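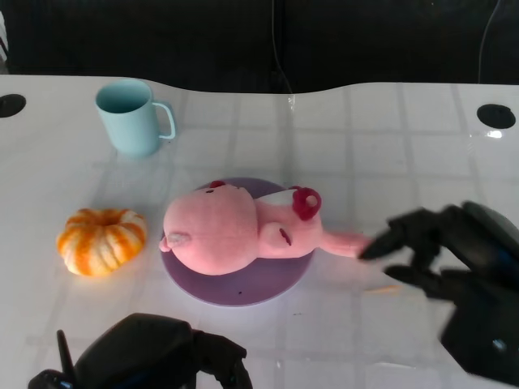
How many things does a small table need if it is to look cared for?

Three or four are usually enough, provided that they differ in height and that one of them is plainly the centre.

The Ellcombe Household Collection has worked on that principle for many years. Its lending shelves in Cornbridge hold 296 pieces of everyday tableware, seasonal decoration and soft toys, all of which may be borrowed by schools, day centres and private homes. The borrowing desk reports that December is its busiest month, and that most requests are for the plainest items: a mug, a plate, something orange left over from autumn, and something soft.

The combination is less odd than it sounds. A pale blue mug gives height. A small striped pumpkin, ribbed in orange and cream, brings a warm colour to a white surface and need not be put away when the clocks have changed. A lavender plate beneath a pink toy pig draws the two together, as pink and purple sit close enough to be read as a pair. The pig may be laid on its back, with a limb over the rim, and the arrangement will be the better for it. Toys propped stiffly upright tend to look as though they are waiting for a shop to open.

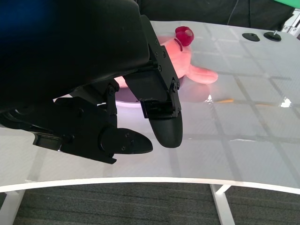 A pink soft toy at rest in a shallow round dish.

The choice of dish deserves some attention. A flat plate shows the whole of the toy and suits a low table, where it will be seen from above. A bowl with a raised edge holds the toy in place and is the safer choice where small children will be reaching across. The Collection lends both, and asks only that they are returned washed and dried. Borrowers should note that the toys are not to be put on plates which will afterwards be used for food.
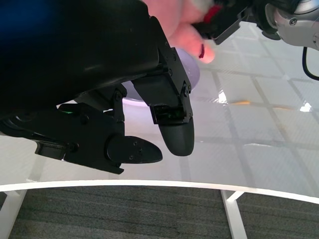 Glossy white tops are popular in community rooms and are easily wiped, but they show every crumb and throw back the light from any lamp placed overhead. The Starkura leaflet on table care, which is given out free with each loan, recommends a soft cloth, a little warm water and no polish at all. Polish leaves a film – and on a film, a light plate will slide.

Space matters as much as the objects themselves. The Wada Room, where the Collection holds its arranging mornings, keeps to a rule that the edge of a table should stay clear for 6 inches all the way round. Sleeves and elbows then pass without accident. 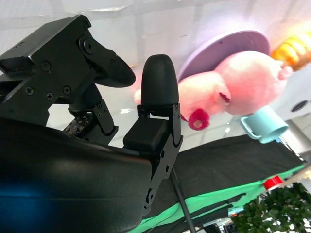
Loans are made for two weeks and may be renewed once. Fabric toys are brushed on their return and checked at the seams, with loose ears and ribbons sewn back before the toy goes out again. Chipped crockery is withdrawn. Pumpkins and other seasonal pieces may be kept until the end of the month on request, and the desk in Cornbridge will hold a reserved item for two days.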